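Shuffling the bins fixed our sorting policy (mostly)

I've been dying to write this one up. Back in October our two-arm sorting policy was doing great, right up until Bindu Poojary moved one bin over by the width of her hand. After that it dropped blocks on the bare table, again and again, right where the bin used to be. It had learned places and ignored the bins completely!

So we changed how we collect. The old set, Kollcombe, was 426 demonstrations with every bin in the same spot. The new one, Dondthorpe, has only 300, but before each demonstration a little script picks new positions for the bins and for a couple of things that have nothing to do with the task (a lamp, a plant). Same arms, same network, same training recipe.

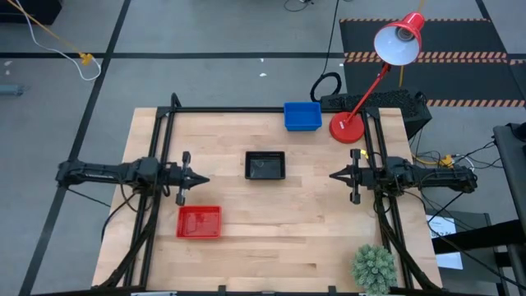 One of the Dondthorpe layouts, with the black bin between the grippers and the blue one way out by the rear rail.

The result made me jump out of my chair. On layouts neither policy had trained on, Kollcombe got 31 of 80 blocks into the right bin and Dondthorpe got 67. With fewer demonstrations! Margus Org made me run the whole thing again with the order of trials mixed up, and the gap held.

What still bugs me is the handoff. When a block starts on the left and its bin is far over to the right, the arms have to pass it across, and most of our remaining misses happen there. I think we have too few handoffs in the data (the script doesn't ask for them, they just come up), so next I want to force one in every fifth demonstration and see what that does.

If you've tried weighting rare moves like this during training instead of collecting more of them, please leave a comment. I'd love to compare notes before we start recording again.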